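Astden Presenter Biographies: read me first

Hello, and thank you for taking an interest in this little collection. It holds short written biographies of people who have read the weather or the news on local television, gathered so that anyone working on text (sorting it, summarising it, checking facts in it) has something tidy to practise on. It began as a hobby and grew rather more than I expected, so please bear with me if some parts of this page are longer than they strictly need to be.

What is in it

There are 400 biographies in the main file, one to a row. Each has the presenter's job title, the station, the years they were on air, any schooling that was mentioned, and then the biography itself as plain text. A second, smaller file called Hultside holds 53 biographies that I kept apart as they are much shorter than the others, often only a line or so, and they made a mess of the averages when I left them in.

The columns

record: a number that stays the same from one version to the next, so you can safely refer to it in your own notes.
role: weather, news or both. Plenty of people moved from one to the other, and I've used "both" quite freely.
station: as written in the biography, even where the station has since changed its name.
years: first and last year on air. If the last year is blank, the biography didn't give one, and you shouldn't take it to mean that the person is still working!
schooling: the subject and the place, where known.
text: the biography, with spelling left alone.

Pictures folder

The collection is text through and through, and the pictures folder is small. Nothing in it is linked to a record, and you can delete it without breaking anything. 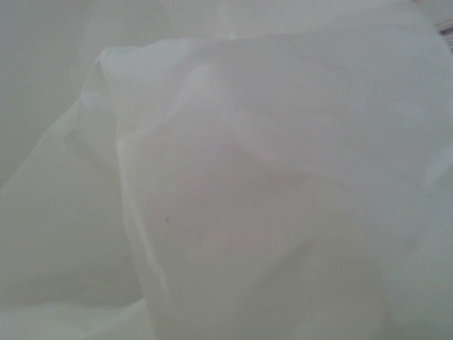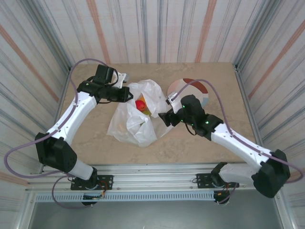
White plastic bag and two robot arms, seen in the second picture.

How the text was gathered

Everything came from station pages and printed programme guides that were open to any reader. I typed up the printed ones by hand over a good many evenings, and then went through the lot again in May with a fresh pair of eyes and a large pot of tea. Where two biographies of the same person disagreed, I kept the longer one and put the date or job title that differed in square brackets at the end of the text. Home addresses, family names and anything about health were taken out before the files were put together.

Known troubles

Birthdays are the weakest part. Many biographies give a day and a month with no year, and others give an age without saying when it was written, so I have left birthdays out of the columns altogether and would gently ask you not to work them out from the text. Station names written as call letters are sometimes in capitals and sometimes not. Job titles drift a good deal too: "chief forecaster" at one station seems to be much the same job as "weather lead" at another.

Versions

This is version 3, put up on 10 September 2026. Version 2 had a fault in the years column, where the first and last years had been swapped in the Mornberg rows, and I'd be grateful if you would throw it away.

Using it and writing in

You are very welcome to use the files for study, teaching or tinkering. Please mention the collection by name, and credit it to Jayasinghe. If you appear in it and would like your entry changed or removed, send a note with the record number and it will be done in the next version.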